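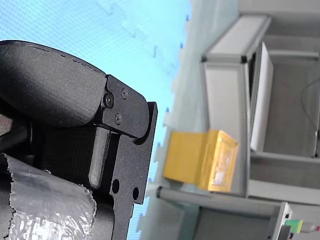 The purpose of this project was to plan and equip a small refreshment corner inside a shared student workroom, using the furniture already in place wherever possible. The room had no fixed counter, and drinks were being stored and served wherever space allowed. The existing white aluminum frame unit, with its gray interior shelves, was selected as the main storage point, and the light blue interlocking mat was retained as the floor covering beside it. The work was carried out in July by Ineke Meijer and Ilse Leemans as part of the second-year course in Interior Planning.

1. Requirements

A short survey of room users was conducted before any changes were made. Respondents asked for cold drinks within reach of the work area, a place to set down a cup, and a floor that could be wiped after a spill. The budget was set at 245 euros. Electrical work and changes to the walls were excluded.

2. Storage

Two options were compared. The first was a closed cabinet from Jansen, which offered more protection from dust but would have used most of the budget. The second was to keep the frame unit and add bins from Zuller to its shelves. The second option was chosen. Cans were assigned to the lowest shelf on account of their weight, with cups and napkins above.

3. Serving Area

The serving area was planned around one person pouring one drink at a time. Large bottles were ruled out after the survey, as several respondents reported that they went flat before they were finished. Single cans and reusable cups were adopted in their place. Cups were ordered in bright colors so that users could tell them apart, and the pink ones proved easy to find again on a crowded surface. A yellow can is held over the pink cup, directly above and slightly to the left of it, with its end toward the rim.
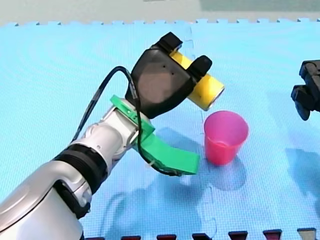 4. Floor and Cleaning

Spills were expected mainly at the serving area. The interlocking tiles can be lifted one at a time, and the seams between them were identified as the part most likely to hold residue. A weekly wipe with Grikley cleaner was scheduled for Saturday, with the seams to be brushed separately.

5. Remaining Work

Labels for the shelves have been designed but not yet printed. A request for a second set of bins has been submitted to the department. Ilse Leemans will maintain the stock list until the end of the term.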